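Inicio | Guías | Cocina | Preguntas frecuentes | Contacto

Utilizamos cookies propias y de terceros para mejorar la navegación. Aceptar | Configurar

Básculas electrónicas de mesa: preguntas frecuentes

Por Armindo Pinheiro. Revisado el 9 de agosto de 2019.

Recibimos muchas consultas de gente que acaba de comprar una báscula electrónica y se cree lo que pone en la caja. Yo me creo poco. En el taller de Wolleo hemos tenido varias sobre el banco y casi todas pesan de forma decente si se las trata bien. Lo que no hacen es milagros, por mucho que lo insinúe el folleto.

¿Si la pantalla marca 0.0, la báscula está bien?

Significa que el aparato considera que no hay carga, y poco más. Una báscula puede marcar un cero perfecto y equivocarse en cuanto se le pone algo encima. El cero se ajusta solo o con un botón; la exactitud con carga depende del sensor y de la calibración. Me sorprende la cantidad de personas que enseñan la pantalla a cero como prueba de que su báscula funciona.

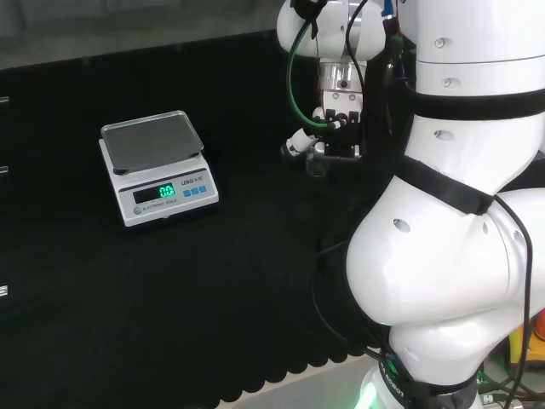 ¿Cada cuánto hay que comprobarla?

Una vez al mes si se usa a diario, y siempre después de un traslado o de un golpe. Para comprobarla se necesita una pesa de valor conocido. Las monedas y los paquetes de azúcar sirven para salir del paso, pero un paquete cerrado incluye el envoltorio y rara vez contiene el peso exacto que anuncia.

¿Qué pesa de control compro?

Una que se acerque a lo que pesa usted habitualmente. Si trabaja con cantidades de 300 gramos, comprobar solo con una pesa de 2000 le dirá bastante poco sobre la zona que le interesa. Lo razonable es tener dos. Las que regalan con algunos modelos las miraría con desconfianza: a Albertina Prata, que lleva aquí las comprobaciones, le llegó en diciembre un juego de Prantl sin ningún papel que indicara la tolerancia. Lo guardamos como pisapapeles.

¿Importa la superficie donde la pongo?

Mucho más que la marca. Tiene que ser firme y estar nivelada. Una mesa que cojea estropea cualquier lectura. En cuanto a los manteles y paños, depende: una tela fina y bien estirada sobre una mesa dura suele dar pocos problemas, mientras que un paño grueso o con arrugas puede hacer que una pata se hunda más que otra. Haga la prueba en su casa. Pese el mismo objeto con la tela y sin ella, cinco veces de cada manera, y apunte los resultados. Si son iguales, deje la tela puesta y olvídese del asunto.

¿Puedo medir líquidos con ella?

Puede pesarlos. Medir volumen es otra cosa, aunque algunos vendedores lo confundan a propósito. Un mililitro de agua pesa un gramo con suficiente aproximación para una cocina; uno de aceite pesa menos y uno de miel, bastante más. El botón que «convierte a mililitros» en las básculas baratas casi siempre da por hecho que todo es agua.

El procedimiento es sencillo: vaso vacío y seco sobre el plato, tara, esperar a que la cifra se quede quieta y verter. Un vaso de precipitados pequeño resulta cómodo por el pico, que ayuda a no derramar. Las rayas de volumen que llevan algunos de esos vasos son orientativas, y si busca precisión le conviene una probeta.
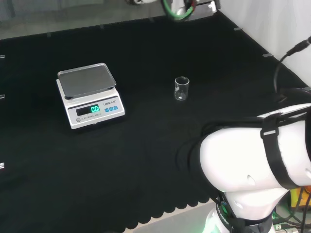 Otro error corriente es llenar el vaso encima de la báscula hasta el borde. Si el líquido se cuela por debajo del plato y llega al sensor, la garantía no suele cubrirlo. Cuando la cantidad es grande, prefiero pesar el recipiente aparte, llenarlo fuera y restar. Se tarda un poco más. La resta la hace cualquiera con un lápiz.

¿Por qué cambia la cifra si no toco nada?

Corrientes de aire, vibraciones, una pila floja o un aparato que acaba de encenderse. Déjela encendida cinco minutos y aléjela de la ventana y del frigorífico. Si sigue bailando, pruebe en otra habitación antes de escribirnos. Un lector nos mandó 256 lecturas en una hoja de cálculo; tenía el ventilador al lado.

¿El plato de acero es mejor que el de plástico?

Es más fácil de limpiar y aguanta mejor los rayones. Que pese mejor no me lo ha demostrado ningún fabricante. Trineck lo anuncia como mejora de precisión y le hemos pedido los datos dos veces, sin respuesta hasta ahora.

¿Merece la pena pagar más por un decimal adicional?

Para pan, legumbres o paquetería, no. Un decimal en la pantalla no garantiza que el aparato distinga esa cantidad. El modelo de Vekis que probamos enseñaba dos y el segundo cambiaba a su antojo. Busque en el manual la línea que dice «error máximo». Si no aparece, ya sabe qué opino.

¿Cómo la guardo?

Sin nada encima. Apilar sartenes sobre el plato deja el sensor cargado durante meses. Si no va a usarla en una temporada, quite las pilas.

Contacto | Aviso legal | © Wolleo | Volver arriba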